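Keep the Failed Episodes

26 October 2019

When a group that writes control software runs short of disk space, the first files to go are usually the recordings in which something went wrong. We believe this is a mistake, and that the tools we build for one another should make it harder to commit.

Our own position changed in March, during a review of the Cimatow archive. Of 2,389 recorded episodes, 465 had been marked as failures by a single script and left out of every training run. The script looked only at whether the fingers had closed to an expected width. Thin, smooth objects with rounded edges were thrown out far more often than boxes or cups, and the planner then handled them badly. The fault lay in our filter.

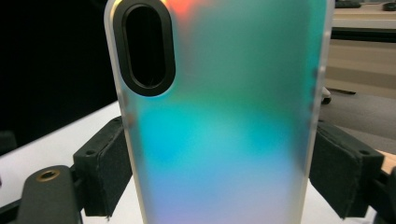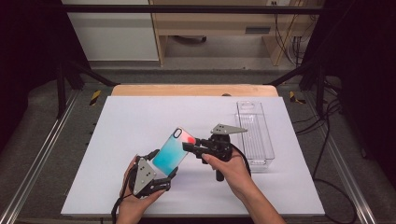 Two-gripper work with a translucent, color-gradient case.
Ranness Department of Manipulation Software

A translucent case is a fair test of this argument. Its surface gives a depth estimator little to hold on to, and its color shifts gradually, so a segmentation model may split it into several objects or lose its border. An episode that ends badly on such an item still tells us where the estimate drifted and what the person holding the grippers did next. Storkari, our labeling tool, now stores that passage with a reason code and a time range – the old pass or fail mark has been retired.

There are costs. Reviewing 393 episodes by hand took over 106 hours, and some of the reason codes overlap. The Sakamoto planner cannot yet read them at all. It has been argued within the department that storage would be better spent on fresh recordings, and for simple pick-and-place work that may be so.

For handovers between two grippers we hold the opposite view. A planner that has seen only clean transfers has no basis for choosing when to let go and try again. We ask that other groups publish their rejection rules alongside their data, and that they state how many episodes each rule removed.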